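Ring marks on a shared reading-room table
Posted in: Care of furniture and premises

Nekell Residents' Association

The hall at our premises contains a dark, glossy table used for refreshments and small group work. Since January we have found pale rings in the finish, each the width of a bottle or mug. Coasters are provided but are frequently left unused. We would be grateful for advice on removing the existing marks and on preventing more. The table must remain in use until 5 in the afternoon.

Tomoana Halls

A pale ring generally means that moisture has entered the polish and has not reached the wood. Please proceed as follows. Clear the area and wipe it with a dry cotton cloth. Leave it uncovered overnight. If the mark remains, apply a little furniture wax with a soft cloth, working along the grain, and buff after 11 minutes. Dark rings are a different matter and should be referred to a restorer.

Jivell

Use mayonnaise. Worked on ours.

Fedow Community Rooms

We would advise against mayonnaise on a varnished surface, as it leaves a film that attracts dust. Our own table is of a similar finish and is in daily use for drinks and small items.

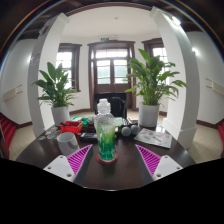
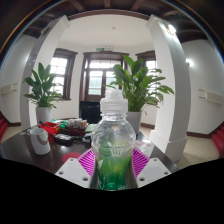 Coasters should be issued with the drink and not kept in a stack at the far end. Users should also be asked to close bottles before setting them down, and to lift objects instead of sliding them. We apply wax once a quarter, and a 200 g tin has proved sufficient for the year. Any spill is to be wiped at once with a dry cloth, and spray polish containing silicone should not be used, as it makes later repair of the finish difficult.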